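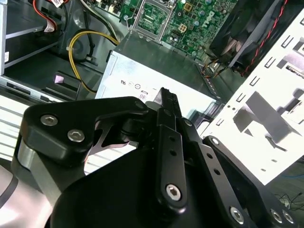 Zavcombe Practice Desktop, Bench Kit for Beginners

If you've ever wanted to learn your way around the inside of a computer without risking the one you do your taxes on, this is the kit we'd hand you first. It's a real desktop with a Dell motherboard and a full metal power supply, and we send it out with the processor left out of its socket, so you can practice lifting the bracket and lowering it again as many times as you like (and you will want to, it's oddly satisfying!).

We put the first of these together for the evening classes in Clonham, where they got passed from table to table all winter and came back every time with a few more scratches and no real harm done. The version we sell now is the same idea with a better screw tray and a printed guide that takes you through the power supply, the memory, the drive and the cables at an easy pace.

In the box: the desktop, a screwdriver, a wrist strap, a bag of spare case screws and the guide. A practice processor is sold separately, and so is the Plorkell parts mat, a big soft thing with raised edges that keeps screws from rolling onto the floor.

Please leave the power cord unplugged the whole time you're working, and never open the power supply itself.

Price: $219, with shipping included on orders from our Clonham store. Schools ordering a set can write to us for a quote.

We use cookies to remember your cart. Accept | Settings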